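## 3. Evaluation of the Trundine Picking Kit

The Trundine kit, supplied by Stellholm, was reviewed on a KUKA arm over a gray bin of small mixed objects. Each of the two gripper settings was given 39 picks. 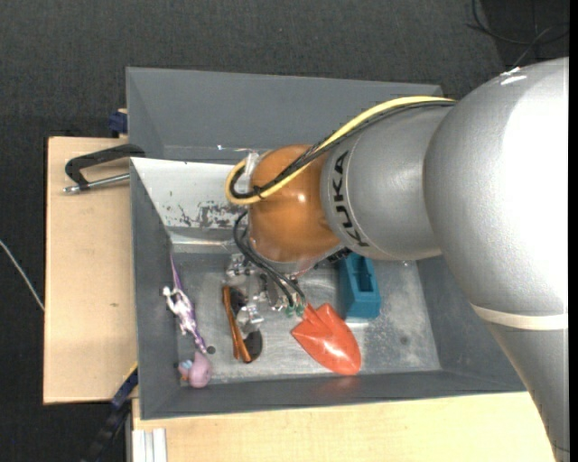 Setup took seven hours, most of it spent on hose routing – the manual covers this in one short paragraph. The team recommends the kit for course use, provided that Stellholm revises the manual before June.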